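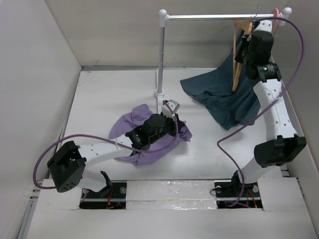 Skastine releases 5 of its two-arm planning tool

2021-06-16

Skastine has published release 5 of Lilow, its planning and control software for pairs of small robot arms handling cloth. The main change is a new scheduler that plans both arms against one shared clock. Earlier releases planned each arm separately and resolved conflicts at run time, usually by stopping one of them.

The work was done at the company's site in Pirnosbridge, where the test task is putting T-shirts on hangers and hanging them on a small rack. Development of the scheduler began in March.

Under the old scheme an arm that reached a conflict waited for a fixed period and then asked for a new plan. The scheduler now holds a single timeline for both arms and reserves volumes of space along it. A replan is requested only when a reservation can no longer be kept, and the time allowed for it is 135 milliseconds. If no plan is found in that time, both arms slow to a hold and keep their grip.

"Cloth does not stay where you left it, so a plan made at the start of a motion is often wrong by the middle," said Grażyna Zalewska, who leads the planning group. "We wanted replanning to be cheap enough that we could stop avoiding it."
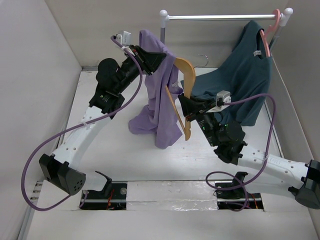

Two arms at work with a shirt and a wooden hanger. The left gripper has the shirt by its top edge.

The perception module has also been rewritten. It no longer tries to fit a full garment model to each view. It looks for a short list of features, among them collar edges, hems and sleeve openings, and passes each to the planner with a confidence value. Features scoring below 70 per cent are kept in the log but are not used for grasping.

Muthu Nair, who wrote most of the module, said the full model had been accurate on flat garments and poor on crumpled ones. The feature list is less ambitious – it cannot say where the back of a shirt is – but it degrades in a way the planner can handle.
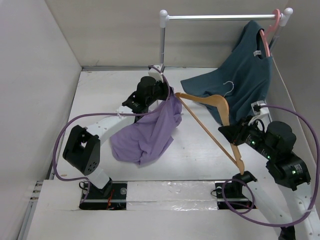 Lilow treats the hanger as a rigid body and the garment as an obstacle with uncertain limits. The two are planned differently: the hanger has a full pose, hook included, while the garment has only a grasp point and a padded volume beneath it. With a wooden hanger held at a slant in the right gripper and a T-shirt bunched below the left wrist, the padding covers a good deal of the floor between the arms. A teal shirt already on the rail is entered as a second padded volume, with no grasp point. Users can change the padding for each garment type, although Skastine advises leaving the default alone until a set of logs has been reviewed.

The log viewer now shows both arms on the same axis, with reservations drawn as bars. It was tested on over 500 recorded runs. Files from the previous release will open, but without the reservation data.

Bednarek, which supplies the motion library used by Lilow, has issued a matching update. The older library will not load with release 5.

Known faults include a delay in reporting lost grasps when both grippers close within the same control cycle. Dariusz Kwiatkowski, who maintains the control layer, said a fix would follow in a minor update.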